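Introducing a robot arm at an assembly bench: a guide for supervisors and bench staff

Published by the Workplace Practice Unit, Vavberg
2019-10-06

This guide is intended for sites that are moving a peg-fitting task from hand work to a robot arm. It draws on the change made at the Skolletti works, where the fitting of pegs into socket blocks had been a hand task on every shift. It covers the preparation of the task, the first trials in simulation and the new duties of the staff concerned. It does not replace the site's own risk assessment.

Step 1. Write down the task as it is done now

Ask the people who do the work to describe it in their own words. At Skolletti, bench staff listed 11 separate actions for a job that the works manual gave in two lines. Several of these were small checks made by touch, such as turning a peg slightly when it would not enter the hole. Keep this list. It will be needed when the robot's movements are planned, and it is a fair record of skill that should be reflected in grading.

Step 2. Try the task in simulation

No equipment should be moved on the shop floor until the task has been run on screen. The model should hold the arm, the table, the peg and the box with its socket, set out as they will be at the bench.

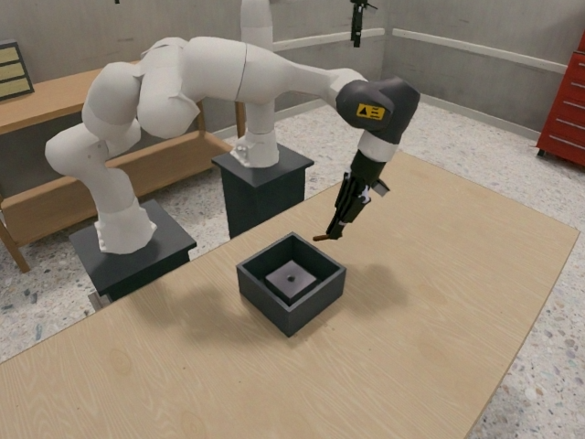 Bench staff should attend these sessions with the engineers. Allow them to stop a run and ask for it to be repeated. At Skolletti the sessions lasted two hours each and were held during paid time, with cover arranged on the line. Comments were entered in the Dullon log, the site's record of open questions, and each entry was answered in writing before the next session.

Step 3. Agree how the peg is to be held

A peg may be gripped near the top, at the middle or lower down, and each choice affects how much of it is free to enter the socket. Agree the following before any programme is fixed:

The height at which the fingers close on the peg.
The angle of the peg on approach to the box.
The point at which the arm must stop if it meets resistance.
The person who may change any of these settings.

The last item is often left until late. Under the Yagi procedure, which Skolletti adopted in September, a trained operator on shift may lower the approach speed without permission but may not raise it.
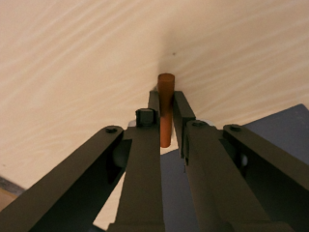 Will bench staff lose their posts when the arm is brought in?

Staffing is a matter for each employer to settle with its workforce, and it should be settled before installation. At Skolletti, all five members of the bench team were kept on. Two became cell operators, and the others moved to inspection and kitting at the same rate of pay.

Step 4. Set out the new duties

The operator's day differs a good deal from that of the hand fitter. There is less repeated movement of the wrist and more standing, watching and recording. Supervisors should plan for this. Long periods of watching are tiring, and operators should change places with inspection staff during the shift.

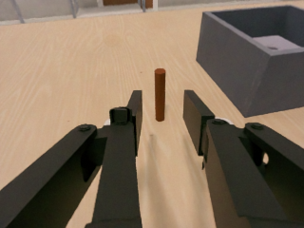 Duties should be written in a single page and kept at the cell. As a minimum, the page should state who presents the pegs, who clears a dropped or jammed part, and who signs the cell back into use after a stop. Clearing a part is to be done only with the arm isolated. An operator working alone must be able to call a second person without leaving the cell.

Step 5. Keep the hand skill

Retain one bench for hand fitting and give each operator regular time on it. Orders in small numbers may still be quicker by hand, and the bench will be required when the cell is out of service for maintenance. New starters should learn the task by hand before they are trained on the arm.

Step 6. Review

Hold the first review once every shift has worked with the cell. Operators should receive the stop records beforehand and should be asked which stops they consider avoidable. Changes agreed at the review are to be tried in simulation, as in Step 2, before they are applied at the bench.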